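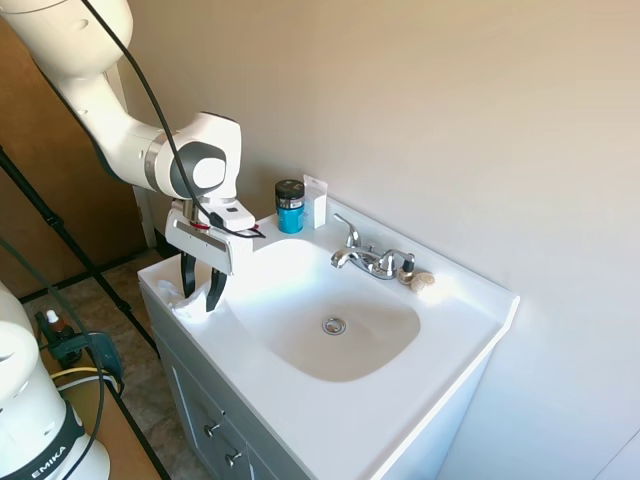

# Notes on setting a poem for a split-flap board

In September I was given a slot on the Vilatar board, a second-hand split-flap display that Mathis Roussel keeps running in the foyer of a former ticket office. It has 5 rows. Each contributor gets it for a fortnight and supplies one text file. Mine is called *Thibodeaux*, after a street I lived on, and what follows is a record of how it was made to fit.

## The constraints

Every flap carries a fixed drum of characters: the capitals, the numerals, a full stop, a hyphen, a slash and a blank. There is no comma and no apostrophe. Several of the drums came from a different board and have the slash and the hyphen in the wrong order, which matters only if you care about the time a flap takes to arrive. I did come to care about it.

The flaps turn in one direction. To get from B to C takes one step. To get from C to B means going through the whole drum, so the letter is late and everything to its right seems to have arrived early. On a departures board this is a nuisance. In a poem it is a line break of a kind, and the writer can place it.

The file is plain text, one screen per block, with a hold time after each block in tenths of a second. Mathis asks for nothing under 200, so a screen stays up for at least twenty seconds. Shorter holds wear the motors and irritate the people in the café.

## The draft

I began with a prose piece of 600 words written some years ago and cut it to 237. The first cuts were easy. All the similes went, then all the adverbs, then a paragraph on the weather that had been there only to delay the ending.

The later cuts were forced by the drum. Without an apostrophe, DON'T becomes DONT, which I disliked, or DO NOT, which is stiffer than the speaker of the piece. I rewrote each negative as a statement. "I don't remember the door" became THE DOOR WAS SOME COLOUR. I think the second is better, though I would not have found it on paper.

Possessives were harder. MY MOTHERS COAT reads as two mothers. THE COAT OF MY MOTHER reads as a phrasebook. In the end the coat has no owner and the mother appears on the following screen, by which time most people will have made the connection or gone to their table.

## Transitions

The useful discovery was that two consecutive screens share whatever letters fall in the same position. Those flaps stay still while the rest turn. If the word HOUSE sits in the same five places on both screens, it holds and the sentence around it changes. I used this four times. More than that and it starts to look like a trick.

Ronaldo Cruzado, who had the slot before me, went the other way. His piece, *Favemport*, was arranged so that hardly any letter stayed put, and every change of screen was as loud as the mechanism allows. I heard it from the pavement. He worked it out by hand on squared paper, and he lent me the leftover sheets.

I wrote a short script, named Zeltoser for no good reason, which reads the file and prints the number of steps each flap must take between screens. It does not know about the drums with the swapped slash and hyphen. I have left those two characters out of the affected columns and will fix the script if I am asked back.

## Unresolved

The last screen is blank. Going to blank from a full screen takes a different time for each letter, so the text comes apart in an order I only partly chose. The final character left is the R in the third row. I tried moving the line one place to the left so that it would be the E, but that broke the held HOUSE two screens earlier.

I also have not settled whether the title should be shown. At present it appears only on the printed card by the door, in upper and lower case, with a comma in the subtitle.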